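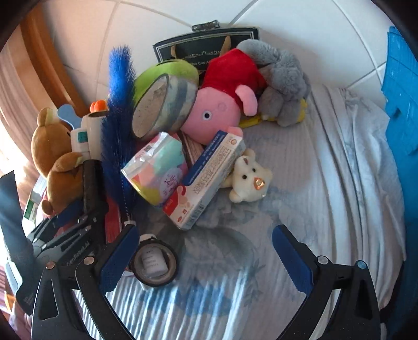 What should be sorted first when toys and household supplies have ended up together on a bed?
Plush toys should be sorted first. They take up the most space, they are easy to recognize, and the smaller items beneath them can be reached once they are set aside. (1/13)

Flultau Home Advisory Service receives this question often from households in the Gromus district, where many bedrooms also serve as playrooms and storage space. This thread sets out our current guidance on mixed piles and shared bins. (2/13)

A mixed pile, for our purposes, is any pile holding items from three or more parts of the home. A teddy bear, a packet of tissues, a roll of tape and a bottle with an orange cap would qualify. Each has a different place to go, and a single bin should be considered a temporary stop for most of them. (3/13)

Households are advised to allow 30 minutes for one bed and to stop when the time has passed, even if the pile is not finished. Remaining items may be moved to one side of the bed and covered until the next day. (4/13)

Bottles require separate attention. Check that the cap is closed, read the label, and return any cleaning or personal care product to a cupboard that children cannot reach. Bottles should not be placed in a bin with plush toys, including for short periods. (5/13)

Tape, chains, cords and small plastic pieces should go into a lidded container of their own. Loose plastic pieces are often parts of a larger toy. We recommend keeping them until March, when most households carry out a full review, and discarding whatever has not been matched by then. (6/13)

Boxes with handles or latches should be opened before they are moved. Our advisors regularly find them in use for something other than what is printed on the front. A box that stands upright may stay against the wall until the bed has been cleared. (7/13)
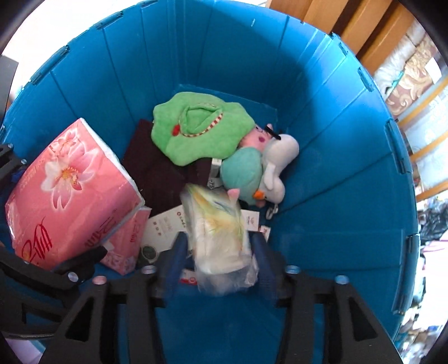
Blue bin with tissue packs, a folded cloth and plush toys. (8/13)

Tissue packs may share a bin with plush toys provided the wrapping is sealed. Stand them along the side of the bin with the printed face outward. Opened packs should be kept in the room where they are used. (9/13)

Folded cloth is best laid flat across the middle, with light items on top of it. Flat plush toys, such as those shaped like a leaf, can rest there without losing their shape. Round ones are better placed against the wall of the bin, where they are less likely to roll when it is carried. (10/13)

Paper tags should be dealt with at this stage. Sewn-in care labels are to be left in place. Hanging tags and loose cards may be removed and recycled after any washing instructions have been read. Stickers should be taken off by hand and put in the household waste. (11/13)

A bin made of joined panels should be lifted with both hands under the base and should not be pulled along by the rim. Our limit for a bin a child is expected to use is 5 kilograms when full. Households following the Declercq room plan should note that the plan gives no weight limit and that ours applies. (12/13)

The full guidance is available in the Titance handbook, under entry 1213, "Beds, Bins and Shared Surfaces." Printed copies may be collected from the front desk in the mornings. Written questions should be addressed to Ruben Hermans, Household Guidance, Flultau. Replies to this thread are read until 5 p.m. (13/13)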